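Week 7 handout: Comparing Grippers on Slippery and See-Through Things
Notes by Lụa Đỗ, for the Wednesday lab section

Before we get into the tables, a word to those of you who missed the last session (I know there was a chemistry midterm, and I hold no grudges). We finished the cardboard boxes and the foam blocks, and every gripper did fine on them, which is lovely for morale and teaches us very little. This week we move on to objects that give both the fingers and the cameras some trouble, and I think you'll have a much better time.

What we are comparing

We have three sets of fingertips to try. The Zilleck tips are the plain hard ones you already know. The Sasier tips are softer and bend a little when they meet an edge, and the Halás tips have a ribbed face. All of them go on the same kind of two-finger parallel gripper, so please leave the arm speed and the closing speed alone between runs. If you change the tips and the speed together, you won't know which one to thank or blame, and I'll be writing that in the margin of your report with a very sad face next to it.

How the runs are scored

Each team does 40 tries per set of tips. A try counts as a success if the object is lifted, held for a slow breath (count to four, please, and all of you count at the same pace), and put down where you meant to put it. A drop is a failure. A grasp that closes on air is also a failure, but write it down separately as a miss, since a miss is usually the camera's fault or the controller's, and a drop usually belongs to the fingertips. Chiến Khương's team mixed the two together last year and had to go back through 366 recorded tries to sort them out again. He tells this story himself, and very well, so do ask him.

Clear objects and the depth camera

A depth camera likes a surface that sends light back to it in a well-behaved way. Glass lets most of it through and throws the rest off at odd angles, so you'll often find a hole in the depth picture where the bowl of a wine glass ought to be. The color camera does a bit better, as long as the rim or stem picks up a highlight. Plain brown paper under the objects helps - it is matte and doesn't add reflections of its own.

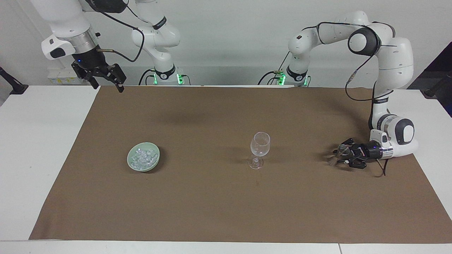
For the stem, come in from the side and close slowly. Grip force is set in the Nurus controller as a percentage, and I'd like you to start at 40 and go up in small steps. Stay under 85 with any glassware at all. The slider does go to 100, and there is no reason for you to visit.

Small cubes in a bowl are a different sort of problem. They touch each other, they shift when you push on one, and a fingertip that goes in between two of them may come out with both or neither. Approach from above with the fingers open just wider than a single cube, and if two come up together, note it as a double and carry on.

What to hand in

One table per set of tips, with successes, drops, misses and doubles in their own columns, and a paragraph or two on which tips you would pick for the glass and which for the cubes. They needn't be the same ones. Printed or by email, either is fine with me, and please put every team member's name on the first page.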